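Search tickets Go Advanced

Ticket 507 - gripper pair, right unit not closing fully
Site: Kiltumville
Opened August 2, 2018
Status: open, waiting on parts

Right hand gripper stops short on close. Left one fine. Operator says it got worse over the morning, thin stuff keeps slipping out - bracelets, cords, anything flat on cloth. Boxes and chunky items no problem.

Checked so far:
- power cycled both, no change
- swapped cables left to right, fault stays with right unit so not the cable
- pivot pins wiped down, no grit that I could find
- re-ran zero. Reads 20 at full close, should be 0. Left reads 0

Took the pads off and put them back on. One was sitting proud at the tip, pressed it down, reading went to 12 then crept back up over the next few cycles. So pad adhesive is part of it but not all of it.
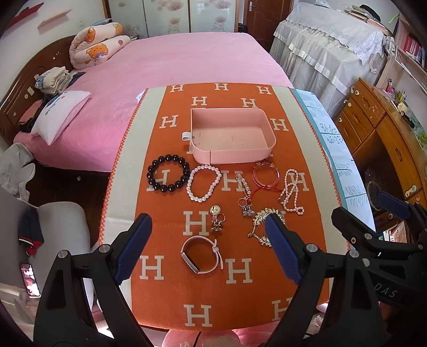
Ran the jewellery tidy task again after that, same layout, pick up and into the box. Beads ok. Pearls dropped twice. Small charms hopeless, tips meet at the back and leave a gap at the front. Logs in the Vundness folder, run 127, ignore the one before it as I forgot to start the recroder.

Asked Ngau whether the finger arms can be shimmed. They say don't, replace the arm as a set with pads. Vernent stores have pads but no arms. Ordered.

Until then - left unit only for small items, right one for the box and bigger bits. Please dont turn the closing force up to get round it, somebody had it at 400 when I got here and thats probably what shifted the pad. Back to default now.

Still to do: new arm set, re-zero both, repeat run with same items, check the left pads while its apart

Contact support | © 2018 Vernent | Back to top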